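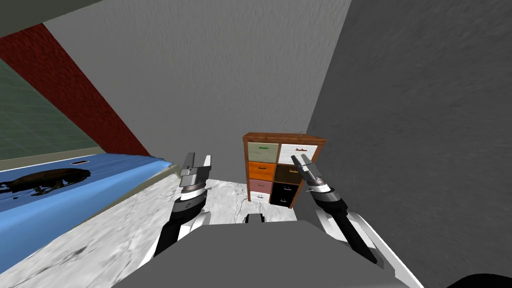 Simulated room with two robot arms and a small drawer cabinet.

Weighted Comforter Program: Progress Report to the Sproģis Fund
Reporting period: second half, ending March
Prepared by Qianru Zeng

We use cookies to remember your preferences and measure traffic. Accept all | Manage settings

Work on the washable weighted comforter continued through the winter. The shell fabric is settled, the fill is nearly settled, and the home trial is under way. The main open item is the price of the glass bead fill, covered under Budget.

Shell and fill

The first shell was a brushed polyester that sleepers found too warm. We replaced it with a cotton sateen from Altix. The new shell costs more per yard but shrank less in the wash test, and the quilted pockets kept their shape. Shengli Liao reduced the pocket size in the second version so the beads would not gather at the foot of the bed. That complaint came up often in the fall and has come up only twice with the new pockets.

Two fills are still being compared. Glass beads make a thinner comforter and are quieter. The plastic pellets from Ovex are cheaper and easier to get, but they rustle when the sleeper turns over. Tomoyo Wada recommends glass for the adult sizes and would like another month before deciding on the child size.

Home trial

We enrolled 74 households. Eight have dropped out, most of them in the first two weeks, and the usual reason given was weight. Each household keeps a short sleep diary and returns it by mail. The diaries are slow to come in. We now send a text reminder at 8 p.m. and the return rate has improved.

Early answers favor the lighter of the two adult weights, including among people who asked for the heavier one at the start. We had planned to make the two in equal numbers and will now shift the order toward the lighter one.
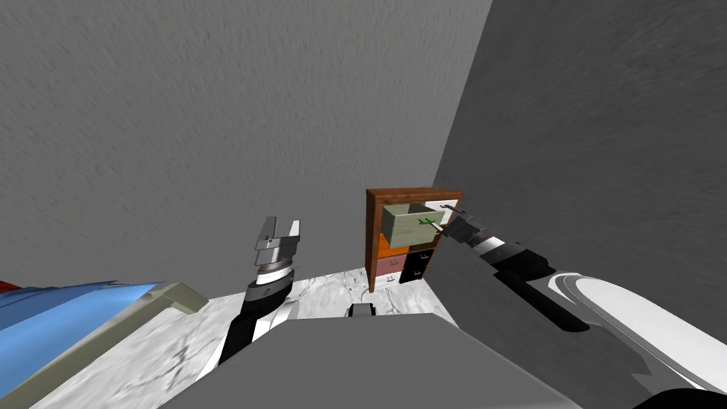 Cabinet with the green drawer partly open.

Washing and care

The comforter went through 39 wash cycles at the Jirkach test laundry. Seams held on all samples except one, where a corner pocket opened. Raimo Manninen traced it to a skipped stitch and has changed the corner pattern. Drying time remains long. In a home dryer on low heat the queen size needs two full cycles, and the care label will say so.

Budget

Spending is within the approved total. Bead prices rose in January, and we covered the difference from the travel line. If the price holds, the first production run of 700 comforters can go ahead as planned. If it rises again, we would ask to delay the child size and make the adult sizes first.

Next period

Wen-hsiung Hsiao will take over the diary analysis in April. The fill decision for the child size is due in May, followed by final label copy and the packaging quote. We request release of the second payment on the original schedule.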